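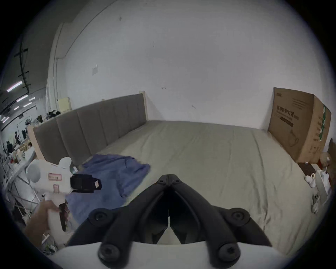 **Vuvden Pair: hand-held grippers for recording two-handed household tasks**

The Vuvden Pair is a set of two hand-held grippers used to record manipulation examples for policy training. The operator holds one in each hand and does the task directly. No robot arm is needed at the recording stage. Each unit has a white body and dark fingers.

The Pair is intended for work on soft goods over large surfaces, such as cloths and clothing on a bed, where a fixed arm would not reach both sides.

## What is recorded

- Wide-angle video from each gripper, with the fingers in view
- Finger opening, logged against the video clock
- Position and tilt of each unit
- Start and stop marks set by the operator

Left and right recordings are stored as one episode. If either side drops out, the episode is flagged and left out of the export unless the user overrides this.

## Specification

| Item | Value |
|---|---|
| Units per set | 2 |
| Weight, each | 434 g |
| Episodes held before transfer | up to 1,000 |
| Supplied task templates | 11 |

## Setting up a recording

1. Charge both units and pair them in Skarlow, the supplied desktop program.
2. Run the finger check. Open and close each gripper fully.
3. Place the cloth on the surface. Change its starting shape between episodes.
4. Hold both grippers still until the tone sounds, then begin.
5. End with the fingers open and clear of the cloth.

Background clutter may be left in place. Boxes, shoes and other items beside the bed add useful variation to the set. Plain, evenly coloured sheets give the tracker little to follow, so keep part of the headboard, a wall edge or a printed carton in view where possible.

## Known limits

Firmware issued in January corrects a clock offset on the left unit. Sets with older firmware should be updated before use, and earlier episodes should be re-exported.

Finger tips are wearing parts and are sold in pairs.

Technical contact: Sólveig Hallgrímsson. Orders and spares: Fraser Cowie.

Page revised Apr 2, 2021.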